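**Ticket:** wrist camera and finger comparison, cloth pick
**Status:** open, waiting on vendor
**Component:** gripper / wrist camera / gripper controller
**Severity:** medium
**Opened:** October

## Summary

Cloth picks with the Plomis fingers fail more often than with the Liria fingers on the same arm, same controller and same program. The failure is always of the same type: the fingers report closed on an object, the arm lifts, and the reported width drops to zero within the first part of the lift. Hard objects are not affected.

The question for this ticket is whether the fault lies with the fingers, the controller settings or the grasp point coming from the wrist camera.

## Setup

- Arm: Nidanell, standard mounting, no changes since the last calibration
- Fingers A: Liria, flat, rubber-faced
- Fingers B: Plomis, flat, slotted near the tip
- Controller: Jacobs, firmware as delivered
- Camera: wrist-mounted, fixed focus, same bracket for both finger sets
- Load: folded or crumpled cloth on a soft surface

The Jacobs controller stores one parameter set per finger type. Set 1 is Liria, set 2 is Plomis. Both were created from the factory template.

## Log

**09:10** – Fitted fingers B. Ran open/close cycle with nothing between the tips. Reported width at full close is zero. No offset needed.

**09:25** – Ran the cloth program. Fault reproduced on the first lift. Width at close was plausible for one layer of cloth, then fell to zero. No error raised by the controller.

**09:40** – Checked the event log. Controller raises `GRIP_OK` on motor current alone. It does not look at width again until the place step, so a lost cloth is only noticed at the end. This explains the missing error but not the slip.

**10:05** – Swapped to fingers A and set 1. Same program, same cloth. No slips in the short run. Swapped back to fingers B. Slips returned.

**10:30** – Compared parameter sets side by side. Set 2 had the close speed copied from the template, set 1 had been lowered at some point by hand. There is no note of who changed it or why. So the comparison at 10:05 was not a fair one.

**10:50** – Copied the close speed from set 1 to set 2. Slips are less frequent but still present. Speed is part of the cause.

**11:15** – Looked at grasp height. The program takes the surface height from a single probe and applies it everywhere. That works on a flat table. On a cushion the height varies between the middle and the rounded edge, and the surface gives when the tips press on it.

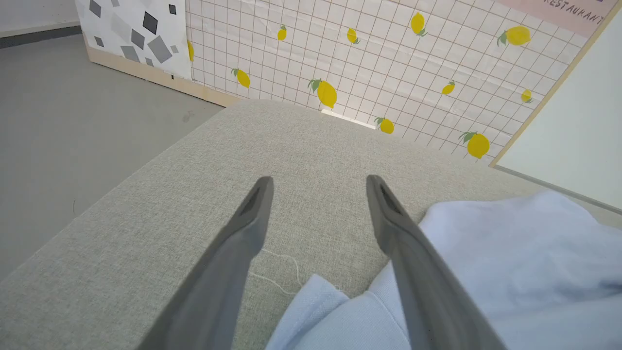
Would a higher grip force fix the slipping by itself?

Raising the force only helps once there is enough cloth between the tips. If the fingers close too high they pinch the top of a fold, and that pulls free at any force setting the controller allows.

**11:40** – Added a second probe near the edge of the cushion and interpolated between the two. Slips near the edge dropped again. Grasps in the middle were unchanged, as expected.

**12:05** – Tested force anyway, to close the point. Stepped up through the range on set 2. No clear difference on full grasps. On shallow grasps the cloth was lost at every step. Force returned to the default.

**13:20** – Controller stopped responding during a close. Status page showed code 101. The Jacobs manual lists it as a communication timeout. Power cycled the controller only, arm left on. Recovered without rehoming.

**13:35** – Code 101 again. Reseated the connector at the wrist. The cable for fingers B runs closer to the camera bracket than the one for fingers A and is pulled tight when the last joint is turned fully. Rerouted with more slack and a second tie.

**13:50** – Turned the last joint to both limits several times with the fingers cycling. Code 101 did not come back. Treating as a cable problem, separate from the slip.

**14:30** – Checked timing between camera and gripper. The controller timeout was set to 1,000 ms, and the grasp request is sent before the image has been processed. When processing is slow the controller acts on the previous grasp point. Raised the timeout to 4,000 ms and moved the request to after the result.

**14:45** – Stale grasp points no longer appear in the log. Cycle is slower by a noticeable amount. Acceptable for testing, probably not for normal running.

**15:10** – Camera exposure was on automatic. Pale cloth over pale fabric gives weak contrast at the best of times, and the exposure moved each time the fingers opened. Fixed it at 87 on the driver scale. The cloth outline found by the segmentation step is steadier from one run to the next.

**15:40** – Repeated A and B with matched close speed, two-point height, fixed exposure and the new request order. Fingers A still hold slightly better on thin folds. On thick folds no difference was found.

## Findings

1. The original comparison was invalid. Close speed differed between parameter sets.
2. Single-point height is not good enough for a soft surface with a rounded edge.
3. The grasp request could run on old camera data.
4. Code 101 was caused by cable tension, or at least has not returned with the cable slack.
5. A small difference between finger sets remains on thin folds. The face material is the likely reason – the Plomis fingers are smoother – but this has not been tested on its own.

## Changes kept

| Item | Before | After |
|---|---|---|
| Close speed, set 2 | template | same as set 1 |
| Height probe | one point | two points, interpolated |
| Request timeout | 1,000 ms | 4,000 ms |
| Exposure | automatic | fixed, 87 |
| Wrist cable, fingers B | tight | slack, second tie |

## Open

- Ask Plomis for a rubber-faced version of the same finger, or pads that fit the existing one.
- Ask Jacobs whether width can be watched during the lift, with an error if it falls to zero.
- Bring the timeout back down once processing time has been measured properly.
- Repeat with a darker cloth.
- Add a comment field to the parameter sets. Until then, any change by hand goes in this ticket.

**16:20** – Both vendor questions sent. Fingers B left fitted, set 2 active.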